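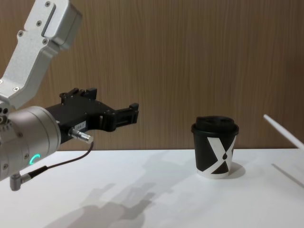
Takeaway cup on the white table, wood-grain wall behind.

Printing and keeping big maps at home: quick tips

Updated Nov 10, 2024. Typed fast, will tidy later.

Getting it on paper

Check the scale before you print anything. Print dialog loves to "fit to page" and then your scale bar is the only thing still telling the truth. Set it to 100 percent or "actual size". Different programs, different words. Same setting.

Print one test sheet. Put a ruler on the scale bar. If the bar is off, fix it now, not after 32 sheets. (Yes, 32. The whole Wutham valley, twice.)

Written scale like 1:25,000 goes wrong the second you resize. A drawn bar shrinks with the map. Always add a bar.

Small type. Anything under 6 point turns to fuzz on a home inkjet. Bump the labels up, drop the ones you don't need.

Light gray contour lines look great on screen and vanish on paper. Go one shade darker then you think.

Tiling

Overlap the tiles by half an inch. A quarter works if your printer pulls straight. Mine doesn't.

Write row and column on the back of every sheet in pencil. A1, A2, and so on. Do it as they come out of the printer.

Trim only two edges per sheet, the right and the bottom. Leave the other two as the glue flap. Steel ruler, fresh blade, cutting mat. Scissors wander.

Line up on roads and rivers, not on the paper edge. Start in the middle of the map and work outward so the error gets split up.

Glue stick for the flaps. Wet glue ripples the paper. Tape on the back is fine for something you'll toss in a month, but it yellows.

Iolo Edwards wrote in to say he tapes his along a window in daylight, so the lines show through both sheets. Works. Better than my way for the fiddly ones.

Flattening a rolled map

Roll it backward, loosely, over a mailing tube for an hour. Then lay it face down under clean paper and books. Overnight, sometimes two nights.

No iron on laser prints. Toner melts. Ask me how I know

Old map, brittle at the edges? Don't do any of this. Take it to someone.
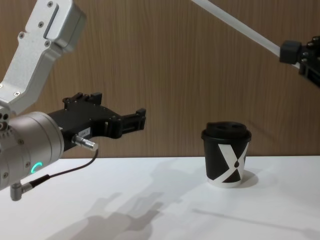
Folding

Accordion first, then across. Score each fold with the back of a butter knife. Fold with the print facing out if you'll be reading it on the move, in if it lives in a drawer.

Keep folds away from the part you use most. The middle of town always lands right on the crease unless you plan for it.

Measuring a crooked route

Thread. Cotton, not stretchy. Lay it along the path, pinch the end, pull it straight against the bar.

Damp thread stays put on the bends. Just barely damp.

World maps: don't bother with the thread. Scale changes as you move across the sheet and the bar is only good for part of it. Look up the distance instead.

Storage

Flat is best. Under the bed in a portfolio, between sheets of acid-free tissue.

Rolled is ok. Fat tube, 3 inches across or more, print side out. Label the END of the tube, since that's what you see on the shelf.

Keep a list. Title, scale, year, which tube. I had 53 maps before I started one and it took a whole weekend in November to sort out.

Out of direct sun. Inkjet blues go first, so there goes your ocean.

Sticky notes leave a residue. Pencil on a slip of paper, tucked in loose.

Ffion Rosser asked about laminating: only copies, never the original. You can't undo it. Matte film if it's going under a lamp.

More on hanging and framing next time, including teh magnet strips.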